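Plondgate Community Board > Food & Drink > Bake sale / snack table pricing, what works for you?

tsehay_f
Posted Thursday, 7:42 pm

Hi all! We're doing the snack table again for the spring concert at Cernby Hall in March and I am SO excited, last year was a blast. We took in $593 over two nights, which is great for a hall that size, but I think we can do a lot better. My big question is pricing. Last year everything had its own price and the line got really slow because people were digging for quarters. I'm thinking of going to flat prices, a dollar for small stuff and two for big stuff. Has anyone tried that? Did you lose money on the drinks?

Natnael K
Posted Thursday, 8:05 pm

Flat prices all the way. We switched at the Gashaw Street school fair and the line moved so fast we ran out of food before intermission. Good problem to have! We made $1,194 that night and the only thing I'd change is having more savory things. Everybody bakes brownies. By eight o'clock people have not had dinner and they want a sandwich.

pruvetti_fan
Posted Thursday, 8:31 pm

I have to disagree on flat prices. If you charge a dollar for a can of soda and a dollar for a homemade lemon bar with real butter in it, you're telling the person who made the lemon bars that their work is worth the same as a can. My sister quit baking for our sale over exactly this.

Natnael K
Posted Thursday, 8:38 pm

Then lemon bars are two dollars. That's the "big stuff" price. Problem solved :)

pruvetti_fan
Posted Thursday, 8:44 pm

They're small though! She cuts them small!

tsehay_f
Posted Thursday, 8:50 pm

Ha, okay, so maybe "regular" and "fancy" instead of small and big? I like that better anyway. And yes yes yes to savory. What holds up for two hours without a fridge though? I'm nervous about anything with mayo.

Saron Ayele
Posted Thursday, 9:12 pm

Mini buns! I will talk about mini buns all night if you let me. Bake them the day before, let them cool all the way and bag them up. Fill them the same afternoon and keep them in a cooler till the doors open. Skip the mayo and use butter with a thin layer of mustard, or just jam for the kids. Only put out a small batch at a time and refill from the cooler - they look fresher and you don't end up tossing a whole tray. I made 200 for a wedding shower and came home with 5.

The other thing I'd say is think about the layout. Use baskets for anything wrapped and trays for anything you serve yourself, and get a few things up on stands so people in the back of the line can see what there is. It makes even a plain brown table look like a little café. 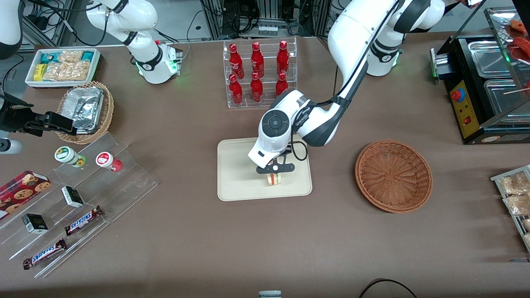

Snack table with a mini bun held in a gripper over the tray

bereket_t
Posted Thursday, 9:30 pm

Love the stands idea. We used upside-down cake pans with a dish towel over them, cost us nothing. One thing I'd add is to put the drinks at the far end, after the food. If they come first, people grab a can, pay and leave.

Natnael K
Posted Thursday, 9:34 pm

Opposite for us. Drinks first, and then they stand there sipping and looking at the cookies. I guess it depends on which side the cash box is on?

tamara.n
Posted Thursday, 9:58 pm

Cash box at the very end, with its own person who doesn't touch food. Please, please do this. Handling money and then buns is gross, and your local health rules may have something to say about it too. Also call the hall and ask what they allow before you plan on sandwiches. Some places only want baked goods.

Saron, how thick do you roll the dough? Mine come out like hockey pucks.

Saron Ayele
Posted Thursday, 10:06 pm

Don't roll it! Pinch off pieces about the size of a walnut, shape them by hand, and let them rise until they're really puffy. Longer than you think. Pucks are almost always a rising problem.

tsehay_f
Posted Thursday, 10:15 pm

You are all wonderful. Going with regular and fancy, cash box at the end, and I'll call Cernby in the morning about the sandwiches. Still can't decide on the drinks so I might try one way the first night and the other way the second. Saron, what mustard do you use?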